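# Binell 机械臂仿真套件试用与评测报告

Drakmont 学院 机器人系统课程设计，2025年11月
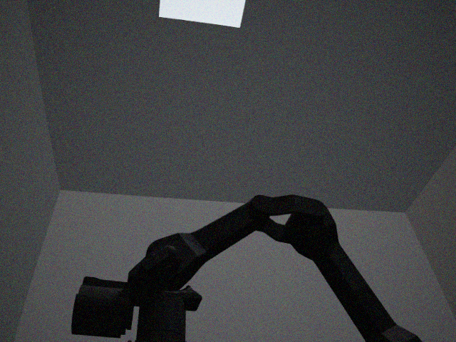
初稿评阅意见认为，套件评测如果只写装得上、跑得通，对后面选课的同学没有参考价值，应当交代哪些结果能照搬到实验台上，哪些不能，并且把标定和碰撞检测分开写。本稿据此调整了结构：安装部分压缩，标定与碰撞检测各自成节，末尾的采购建议改为按用途给出。

## 摘要

本报告评测 Drerkano 公司的 Binell 机械臂仿真套件教学版。评测内容包括安装与授权、模型质量、运动学求解、轨迹规划、碰撞检测、渲染与相机接口，以及与实验室现用的 Chisholm 控制箱的对接。主要结论：Binell 的运动学模块和模型文件质量较好，可以直接用于课程作业；碰撞检测在肘部折叠姿态下偏保守，需要手工修改包络体；相机接口可用，但默认渲染参数不适合作为视觉算法的唯一数据来源；与 Chisholm 控制箱的对接能够工作，文档缺口较大。

关键词：机械臂仿真；逆运动学；碰撞包络；教学套件

## 项目背景

课程设计的原有流程是在实验台上直接示教。实验台数量有限，学生排队时间长，并且多数时间花在重复回零和急停复位上。课程组希望在上实验台之前增加一个仿真环节，要求学生提交的轨迹先在仿真中通过限位检查和碰撞检查。

候选方案中有自行搭建开源仿真环境和购买现成套件两条路线。自行搭建的方案在2月做过一次尝试，模型文件由往届学生手工整理，关节零位与实物不一致，惯量参数缺失，动力学仿真无法使用，之后没有继续。Binell 的教学版提供试用授权，本项目的任务是在试用期内给出能否进入课程的判断。

本项目不评价 Binell 的工业版。工业版的节拍分析、焊接工艺包等模块在教学版中不提供，报告中没有涉及。

## 套件组成

教学版以安装包形式交付，包括以下部分：

- 仿真内核，负责刚体动力学积分和接触求解；
- 机械臂模型库，含连杆网格、碰撞网格和关节参数文件；
- 运动学与规划库，提供命令行工具和 Python 接口；
- 渲染模块，支持在场景中放置虚拟相机并导出图像；
- 控制箱桥接程序，用于连接外部控制器；
- 示例工程和用户手册。

试用授权为 2 个并发席位，席位绑定在授权服务器上。关闭图形界面之后席位不会立即释放，要等后台内核进程退出。如果界面异常崩溃，后台进程会残留，需要手工结束，否则另一台机器申请席位时会返回“席位不足”，而授权管理页面上看不到占用者。手册没有提到这一行为。课程中如果使用浮动席位，建议在登录脚本里加入清理残留进程的步骤。

## 安装与环境

安装在实验室的 Linux 工作站上完成。安装程序自带一份 Python 解释器，默认不使用系统环境，这样做避免了版本冲突，但学生在自己的虚拟环境中无法直接导入 Binell 的库，需要设置搜索路径：

```bash
export BINELL_HOME=/opt/binell
export PYTHONPATH=$BINELL_HOME/python:$PYTHONPATH
source $BINELL_HOME/setup.sh
```

`setup.sh` 会覆盖已有的 `LD_LIBRARY_PATH`，不做追加。如果工作站上还有其他依赖动态库路径的软件，应当在单独的终端会话中加载，或者自行修改脚本。我们采用了后一种做法，改动只涉及变量拼接，没有发现副作用。

图形界面在集成显卡上能够启动，但旋转视角时有明显的卡顿。独立显卡环境下没有这个问题。无界面模式对显卡没有要求，运动学和规划库都可以在无界面模式下调用，批量作业评分可以放在没有显卡的服务器上运行。

## 测试场景与方法

测试在套件自带的封闭房间场景中进行。场景由平面墙体和天花板组成，顶部设有矩形发光面板，除机械臂外不放置其他物体。选择空场景的理由是先隔离机械臂本体的问题：在没有外部障碍物的情况下，凡是报告碰撞的姿态，只可能来自自碰撞或与房间边界的接触，便于逐项核对。

每条测试轨迹按同一流程处理：

1. 在笛卡尔空间给定起点和终点位姿；
2. 调用逆运动学求解器，得到关节空间的起止构型；
3. 调用规划器生成轨迹；
4. 对轨迹逐点做限位检查和碰撞检查；
5. 在动力学仿真中执行，记录关节位置和力矩；
6. 导出日志，由独立脚本复核。

复核脚本没有使用 Binell 的库，正运动学部分按改进 DH 参数重新实现，避免用同一套代码验证自身。

测试集共 33 条轨迹，覆盖伸展、折叠、腕部翻转和接近奇异位形等情况。其中相当一部分安排在肘部抬高、前臂下探的构型附近，课程中的抓取作业多数落在这一区域。起止位姿由脚本生成后人工筛选，剔除了明显不可达的目标。

## 运动学模块

### 正运动学

Binell 的正运动学结果与复核脚本一致，差异处在浮点误差量级。需要注意的是坐标系约定。Binell 的法兰坐标系与手册附图所示的方向不同，绕 Z 轴相差一个固定角度，手册文字部分则是正确的。按附图推导的学生会得到错误的工具姿态，位置却完全正确，这种错误在只检查位置的作业里不容易暴露。建议在作业说明中直接给出法兰坐标系定义，并要求同时提交姿态误差。

### 逆运动学

求解器提供解析法和数值法两种模式。解析法返回全部可行解，数值法从给定初值出发返回一个解。解析法的速度和稳定性都满足课程要求，解的排序规则在手册中没有写明。从日志推断，排序依据是与零位构型的距离，与当前构型无关。如果学生直接取返回列表的首个元素作为结果，连续路径上会出现构型跳变，表现为肘部在上下两种姿态之间切换。

正确做法是按与当前关节角的加权距离重新排序：

```python
def pick_nearest(solutions, q_now, weights):
 def cost(q):
 return sum(w * (a - b) ** 2
 for w, a, b in zip(weights, q, q_now))
 return min(solutions, key=cost)
```

权重的选取对结果有影响。基座侧关节带动的惯量大，权重应当高于腕部关节。测试中使用的权重按各关节额定速度的倒数设置，构型跳变不再出现。

数值法采用阻尼最小二乘，阻尼系数可以配置。在接近奇异位形时，默认阻尼偏小，关节速度出现尖峰。把阻尼设为随可操作度变化后，尖峰消失，代价是末端位置跟踪误差增大。两者之间的取舍适合作为一次作业题目，Binell 把阻尼参数开放出来，对教学有利。

### 限位处理

关节限位写在模型参数文件里，求解器会读取，规划器也会读取，但两者对“处于限位上”的判断不同。求解器把等于限位的角度视为合法，规划器视为越界。因此会出现求解成功、随后规划立即失败的情况，报错信息只有“起始状态无效”。处理办法是在求解器侧收缩限位，留出一个小的余量。这个问题已经通过试用反馈渠道提交给 Drerkano，截稿时尚未收到答复。

## 轨迹规划

规划库包含基于采样的规划器和基于样条的直接插补。课程作业主要使用后者。直接插补支持梯形速度曲线和带加加速度限制的曲线，后者在动力学仿真中的力矩波动明显较小。

采样规划器在空场景中的表现没有代表性，本报告不对其成功率下结论。可以说明的是接口行为：规划器的随机种子默认取系统时间，同一道题重复运行会得到不同路径，不利于评分。种子可以通过参数固定，但参数名在 Python 接口和命令行工具中不一致，前者为 `rng_seed`，后者为 `--random-state`。写错参数名时程序不报错，直接忽略。

全部测试轨迹中，有 2 条未能通过。一条是前面提到的限位判断不一致造成的，收缩限位后通过。另一条由碰撞检测误报引起，详见下节。

## 碰撞检测

Binell 对每个连杆提供可视网格和碰撞网格。碰撞网格是由可视网格生成的凸包，肘部和肩部的外壳形状较复杂，凸包会把凹陷部分填平。上臂与前臂折叠时，肘部内侧在可视网格中存在间隙，在凸包模型中该间隙被部分占据，检测器因此过早报告自碰撞。

为确认误报，我们导出了出错时刻的关节角，用可视网格做精确的三角面求交，结果为无接触。随后将肘部碰撞网格拆分为多个较小的凸体，重新检测，误报消失。拆分后检测耗时有所增加，对课程作业的轨迹长度来说可以接受。

拆分步骤如下：

- 从模型库导出肘部可视网格；
- 用凸分解工具处理，控制分解后的凸体数量；
- 在参数文件中用凸体列表替换原碰撞网格；
- 重新生成自碰撞屏蔽矩阵。

末一步容易遗漏。屏蔽矩阵记录相邻连杆之间不需要检测的配对，按碰撞体名称索引。替换网格后名称改变，旧矩阵失效，相邻连杆在关节处的正常接触会被全部报告为碰撞。Binell 提供了重新生成矩阵的命令，但不会在名称不匹配时给出提示。

从安全角度看，偏保守的碰撞模型用于上台前检查并无坏处，误报的代价是学生需要绕开一部分可用的工作空间。若课程只做简单的抓放，可以保留默认凸包。若作业涉及紧凑折叠姿态，应当统一下发修改后的模型文件，不宜让学生各自处理，否则评分标准无法统一。

## 渲染与相机接口

虚拟相机的内参和外参都可以通过配置文件设定，导出的图像附带相机位姿。深度图和分割图也可以导出，三者在时间上对齐。

默认渲染使用路径追踪，采样数较低时，墙面等大块平坦区域会出现均匀的颗粒噪声。提高采样数可以抑制噪声，渲染时间随之增加。套件另外提供去噪选项，开启后平坦区域变得平滑，细小结构的边缘有所损失。三种做法适用的场合不同：

| 设置 | 平坦区域 | 边缘 | 适用场合 |
| --- | --- | --- | --- |
| 低采样 | 颗粒明显 | 保留 | 姿态检查、作业截图 |
| 高采样 | 较干净 | 保留 | 报告插图、标定板渲染 |
| 低采样加去噪 | 平滑 | 有损失 | 快速预览 |

渲染噪声的统计特性与真实相机的传感器噪声不同，不能用来代替传感器噪声模型。如果视觉作业需要带噪图像，应当先渲染干净图像，再按传感器模型叠加噪声。

材质方面，机械臂默认使用深色材质。相机位置较低、光源在上方时，机械臂朝向相机的一侧偏暗，连杆之间的边界不易分辨。对关节关键点检测一类的作业，建议补充正面光源，或者换用浅色材质。换材质只需修改参数文件中的材质引用，不影响动力学。

## 标定

仿真模型与实验台之间的差异主要来自零位偏差和工具坐标系偏差。Binell 提供标定向导，流程是让实物机械臂到达若干姿态，记录关节读数和外部测量的末端位置，再由程序估计参数偏差。

向导对姿态分布有要求，姿态过于集中时参数不可辨识。程序会输出观测矩阵的条件数，但界面上没有给出合格界限，手册中也没有。我们的处理是逐步增加姿态，直到条件数不再明显下降。标定后，仿真末端位置与实测位置的偏差小于标定前，改善主要来自基座侧关节的零位修正。

受测量手段限制，末端位置由固定在台面上的机械式量具给出，姿态没有独立测量，因此工具坐标系的姿态部分没有标定。涉及工具朝向的结果应按未标定对待。

## 与 Chisholm 控制箱的对接

实验台使用 Chisholm 控制箱。Binell 的桥接程序支持该型号，连接方式为以太网。对接工作分为状态读取和轨迹下发。

状态读取没有遇到困难。关节角、速度和急停状态都能读到，仿真中的模型可以跟随实物运动。

轨迹下发存在时间戳问题。Binell 下发的轨迹点使用相对时间，从首个轨迹点起算；Chisholm 控制箱在当前配置下期望接收绝对时间。直接下发时控制箱拒绝执行，返回的错误码在双方手册中的解释不一致。解决办法是在桥接程序的回调函数中加上控制箱当前时钟。控制箱时钟与工作站时钟之间存在漂移，每次下发前要重新读取，不能只在连接时读取一次。

此外，急停之后桥接程序保持连接状态，但内部队列没有清空。复位后如果立即使能，残留的轨迹点会继续下发。这一行为有安全隐患。我们在回调中增加了急停边沿检测，触发时清空队列，并要求操作者在恢复之前重新确认起始姿态。没有做这项修改的工作站，不应允许学生使用轨迹下发功能。

## 文档与支持

手册的安装部分和接口部分较完整，函数签名与实际一致。缺失集中在默认行为上，包括解的排序、种子参数、屏蔽矩阵的重建和急停后的队列状态。这些内容在示例工程的注释里有零散提及，检索不便。

错误信息偏简略。“起始状态无效”至少对应限位越界、自碰撞和环境碰撞几种原因，日志级别调到调试后才能区分。建议课程镜像默认开启调试日志。

试用期间的技术支持以邮件为主。提交的问题里，席位释放问题得到了确认，回复中给出的临时办法与我们自行采用的相同。

## 工作安排与分工

本项目由 2 人完成。一人负责运动学、规划和复核脚本，另一人负责碰撞模型、渲染和控制箱对接。标定由两人共同完成，一人操作实物，一人守在急停按钮旁。

实际进度与计划有偏差。控制箱对接所用时间超出计划，压缩了采样规划器的测试时间，有障碍物场景的测试没有开展。

## 局限

测试仅覆盖一种机械臂模型，模型库中其他型号的碰撞网格未检查。动力学参数采用厂商提供的数值，没有做辨识，力矩结果只用于相对比较。夹爪接触仿真没有测试，抓取稳定性方面的结论需要另行评估。渲染部分的判断依据目视检查，没有计算图像质量指标。

## 采购建议

按用途给出：

- **运动学与轨迹作业**：建议采用。下发作业前统一收缩限位，并在说明中写明法兰坐标系定义。
- **上台前安全检查**：建议采用，保留默认碰撞网格。
- **紧凑工作空间内的规划作业**：可以采用，须统一下发拆分后的碰撞网格和屏蔽矩阵。
- **视觉作业**：作为辅助数据来源采用，同时保留实拍数据。
- **控制箱在线控制**：在桥接程序的急停处理合入课程镜像并经实验室验收之前，不开放给学生。

席位数量应按实验课分组数确定，批量评分使用的无界面模式同样占用席位，需要计入。

## 附录：课程镜像修改清单

- `setup.sh`：动态库路径由覆盖改为追加；
- 登录脚本：清理残留内核进程；
- 求解器配置：限位余量、随可操作度变化的阻尼；
- 模型参数文件：肘部凸体列表、重新生成的屏蔽矩阵；
- 评分脚本：固定随机种子，检查末端姿态误差；
- 桥接程序：时间戳换算、急停边沿检测与队列清空；
- 日志级别：默认调试。

以上修改均保存在项目仓库的 `image-patches` 目录，每项修改附有对应的回归测试，急停相关的测试需要在实验台上人工执行。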